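Home | News | Dates | Past Issues | Contact

Filed under: Kitchen & Table

The condiments question, once more

In April I wrote in this newsletter a short item on how we set the middle of the table for the shared lunch, and I received more letters for it than for anything else I have written here. Some of you were in favour of the small bottles and jars standing out on the table. Some of you wanted them back in the cupboard. One person wrote two pages only on the subject of vinegar. I have read all of it, and I want to answer properly, because I think it is a subject where a little attention makes the meal more pleasant for everyone.

First, how it is at present. At Droria Hall we eat together at the long tables, and in a full month we serve 247 lunches. Each table has its own group of seasonings. In the beginning each person brought what they liked, and after one winter we had 64 bottles and jars in the cupboard, many of them the same, and many with only one spoon left in the bottom. Radwa Badawi and I spent an afternoon taking everything out, wiping the necks and reading the dates. It was not an elegant afternoon. We poured together what could be poured together, we threw away what was too old, and we wrote the opening month on a piece of tape under each one that stayed.

Since then I have a rule for myself, and I recommend it to you. The seasonings should stand in two small groups, one on each side of the serving plate, and the plate should have the middle. When everything is in one group on one side, the person at the other side must ask, and after asking twice they stop asking and eat their rice plain. I have seen this many times. People are polite and they do not want to disturb a conversation for a little pepper.

The second part of the rule is about height. The tall bottle goes to the back of its group and the low jars come to the front. If the tall one is in front, your sleeve catches it when you reach over. My own cardigan has a mark at the elbow which no soap has taken out, and I am still sorry about it, because it was a present from my sister. 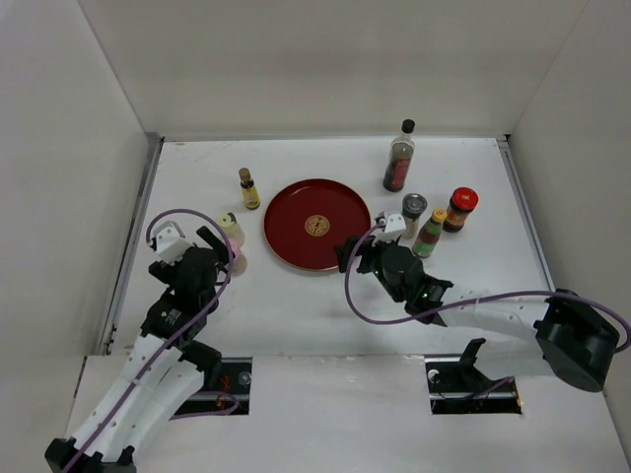 Sotiris Katsaros wrote that he agrees with the two groups but he would put the salt in both of them, because at his table the salt travels all through the meal and never comes home. He would also like the hot sauces to be kept apart from the mild ones, after his grandson took the wrong jar and had to drink three glasses of milk.

I find both remarks useful. For the salt, he is right, and we will try a second shaker on each table. For the hot sauces I am less sure. If we keep them apart, then we have three groups and not two, and the table begins to look like a shop. I would prefer to depend on the lids. A red lid already says to most people that they should be careful, although I know that some tomato sauces also have a red lid and they would not hurt a baby. Perhaps we can tie a bit of string around the neck of the really strong ones. If somebody has a better idea, please write to me.

Several of you asked about the big plates. The dark red ones with the gold rim are my favourites for the middle of the table, and I like them best with pale food, for example dumplings or steamed buns, where the colour comes out around the edge. Please wash such a plate by hand with a soft cloth. A gold rim does not like the dishwasher, and it does not like the rough side of the sponge either. I learned this with a set from my mother's house, and now those plates have a rim only on one half. Please do not put a plate with gold on it in the microwave.

A few small things which I promised to mention:

Shakers get blocked in humid weather. Put a few grains of dry rice inside with the salt, and change the rice when you fill it again.

Wipe the neck of the sauce bottle before you close it. Then the cap will open the next time without a knife.

If you decant spices from a large bag into a clear jar, write on it what it is. We have one jar in the cupboard which I believe is ground coriander, and Radwa believes is something else, and neither of us wants to be the first to taste it.

Fill the shakers to three quarters only. A full shaker gives nothing and then it gives everything.

For the next order we will buy the pepper in the 800 gram bag, which is cheaper than the small ones and lasts us well into the winter. If your table is missing something, write it on the sheet inside the cupboard door before noon, and please write clearly. Last time I bought mustard for a person who had asked for custard.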